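4.2 Why we picked socks, and what we think they tell us

I'll admit I wasn't keen on laundry when we started planning this part of the study. Everyone does laundry. But I kept coming back to the same thought, that hanging up a sock is the sort of job a child can do while talking about something else, and our machines still make very heavy weather of it. Hamley's survey of home chores puts "pegging out small items" near the bottom of the list for machine readiness, and Awasthi goes further and guesses we won't see it done well in an ordinary home before 2033. I think that's a bit gloomy (though I've been wrong on this sort of thing before!).

The trouble is that you need both hands, and they have to do different things. One has to keep the hanger still, or it swings away the moment you touch a clip. The other has to bring up something floppy that never hangs the same way twice.

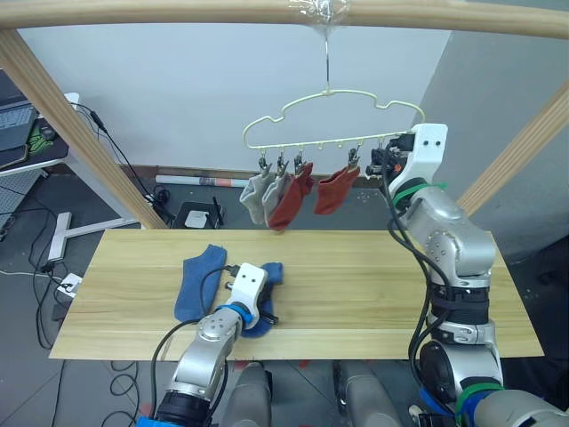
Figure 2. Hanging socks on a clip hanger with two arms.

Zanen treats the clip as the hard bit, and so did we at first. After a few weeks of watching trials I'd put more of the blame on the pick-up. A sock lying flat on a board gives the fingers very little to get hold of, and if the grip lands too far from the cuff then everything after it goes wrong, however good the clipping is. We gave each trial a limit of 10 minutes, which felt generous when we wrote it down and rather less so by December.

Stallier's scoring only counts a sock once it stays up after both arms have let go. We kept that rule, and I'd urge others to do the same, as a sock held up by a gripper isn't hung up yet.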